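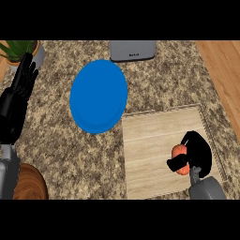

January
By the Food Desk
2 min read

Households in Nilen will be able to put cooked food waste out with their garden waste from the end of the month, under a change to collections agreed by the town council.

Until now only raw peelings, tea leaves and coffee grounds have been accepted in the brown bins. Leftovers, bones, bread and plate scrapings have gone in with general rubbish, and the council says they make up a large share of what it pays to have taken away.

The new rules follow a trial in the Arum district, where 1,000 homes were given a lidded kitchen caddy and a roll of paper liners last spring. The trial ran for 31 weeks. Residents were asked to scrape plates and chopping boards straight into the caddy and empty it into the brown bin when full.

Most homes that took part kept using the caddy to the end, according to a report put before councillors this week. The main complaints were about smell in warm weather and liners that split when wet food was left in them too long. The council has since changed its supplier, and the new liners, made by Vumico, are thicker.

Caddies will hold 5 litres and will be delivered to every address with its own brown bin. Each will come with a leaflet and two rolls of liners. Further rolls can be picked up free from the library and the leisure centre, or residents can wrap food in newspaper instead. Plastic bags of any kind will not be accepted, including those marked as compostable.

Flats with shared bins are not included for now. The council said it was still talking to landlords about where larger containers could go, and hoped to write to tenants before the summer.

Food waste will be taken to the Zamora Road plant, which already handles garden cuttings from the town. Finished compost is sold from the gate there on weekday mornings, and residents who bring proof of address may take 2 bags a year without charge.

Liquids, cooking oil and packaging must still be kept out of the brown bins. Crews will leave a tag on any bin that cannot be emptied, saying what needs to be removed before the next collection.

Collection days will stay the same. Anyone whose caddy has not arrived by the time the service starts should ring the council's waste line, which is open from 8am.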